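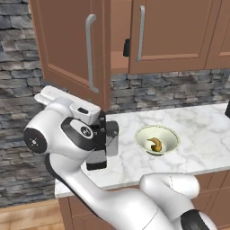

Aatos Rautiainen

Subject: Kitchen listing pages load very slowly after the Pelden update

Hello support team,

I manage the product catalog for Lullby, a small shop that sells kitchen doors, handles and shelves. On April 18, 2018 we updated the Pelden gallery module to version 2. After this, every page in the kitchen category needs some 30 seconds to open. Before the update I never had to wait for it.

What I have tried so far:

Cleared the page cache from the admin panel. No change.
Cleared the browser cache and opened the page in a private window. No change.
Turned off the newsletter pop-up, which gave us problems in November. No change.
Opened the bathroom category. It loads normally, also with the gallery switched on.

In the error log I find the same line again and again:

gallery: thumbnail not found, rebuilding (width 800)

It comes each time a visitor opens the page, so I suspect that the thumbnails are made new at every visit and never saved. The kitchen category has 198 products, so this is a lot of work for the server.

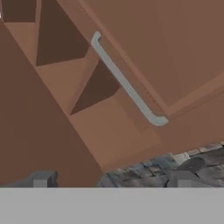 I also compared the folder permissions of the two categories. The bathroom folder can be written by the web user, but the kitchen folder can not. I did not change this myself. Maybe the update did it, or maybe it was like this before and the old version did not care. I did not want to touch it without asking – our hosting at Enache is shared with another shop and I am afraid to break something there.

Reply from Bheki Mnguni, Pelden support

Hello Aatos, thank you for the clear log. Your guess about saving is correct. The old version kept its thumbnails in a common folder, and version 2 writes them inside each category folder. Please give the web user write permission on the kitchen folder only, then run "Rebuild gallery" one time from the Tools menu.
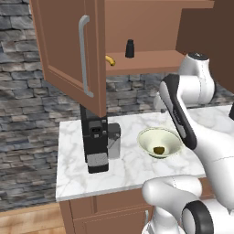
Do I need to take the shop offline while the rebuild is running?

You can leave it open. Visitors may see a gray box in place of a thumbnail until the rebuild is finished, but the cart and the checkout are not affected.

Aatos Rautiainen

I changed the permission and ran the rebuild in the evening. The kitchen pages open fast again and the log line does not come back. One small thing remains – the sorting in the gallery is now by file name, and before it was by price. I will open a separate ticket for it. You can close this one. Thank you for the help.

Status: Closed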